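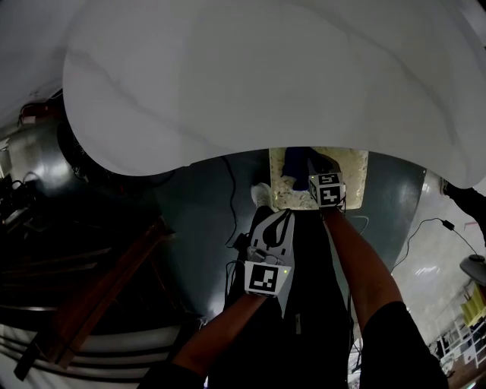 Figure 1. Work with the hand-held gripper and the marker cube at floor level, shared workshop.

Hand-Held Gripper for Recording Manual Tasks: Project Report

Prepared by Margit Balogh
Project name: Clestia

1. Purpose of the Project

The Clestia project was undertaken to build a low-cost gripper that a person can hold and operate in the same way that a robot arm would operate its own. Recordings made with such a device can later be used to teach a robot a simple household task. The project was limited to the device itself, its markers and its cabling. Training a robot on the recordings was outside the scope of the work and is left to a later group.

2. Place of Work

The build was carried out in the Hrynyshyn shared workshop, where students may reserve floor space in the evening and on Saturday. Bench space was reserved for soldering and for assembly of the gripper body. Handling trials were held on the floor so that the operator could stand over the work and reach down to it with both arms.

3. Design

The gripper has a white, angular body with a black strap over its top section. A square black-and-white marker is fixed to its lower face, and a small green indicator light sits beside the marker. The cables leave the back of the body and follow the operator's arm.

A second device was built in the form of a small cube for use in the other hand. It carries a marker on the top face and another on the front face, so that its position can still be calculated when one face is turned away from the camera. The wires leave the cube from the bottom.

The bodies were printed at the workshop in two versions. The first version, named Fanunlow, had a marker plate held on with glue. The plate shifted slightly when the body became warm, and this made the calculated position drift during a session. In the second version, named Zuklow, the plate rests in a shallow recess and is held by screws. All results given in this report were obtained with Zuklow.

4. Procedure

The trials were concerned with handling soft and flat objects near the floor. Before each session the operator checked the indicator light, confirmed that every marker was clean, and laid the cables away from the feet. The operator then worked on the task at a normal speed. A session was stopped if a cable became tight or if a marker was damaged.

Trials were recorded in 8 sessions during October. A total of 871 recordings was made. Each was reviewed by the author and kept only if the markers could be followed from beginning to end.

5. Results

Of the recordings made, 386 were kept. The greatest single cause of loss was the operator's own sleeve or wrist passing in front of a marker. Glare on the marker surface was the second cause, and it was reduced after the markers were reprinted on matte paper. Recordings made with the cube were rejected less often than those made with the gripper, which carries only one marker.

Operator comfort was acceptable for short periods. Bending toward the floor became tiring, and a rest was added between sessions after the first evening. The strap did not loosen in use.

6. Problems Remaining

The cables are the main weakness of the present design. They limit how far the operator can turn and must be checked each time the operator changes position. A battery was considered, but the added weight was judged too great for the current body.

The gripper should also receive a second marker on an upper surface. This will require moving the strap toward the back, and a drawing of the change has been left with the project files.

7. Materials Returned

The unused screws, the spare marker sheets and both Fanunlow bodies have been returned to the workshop and stored on shelf 7.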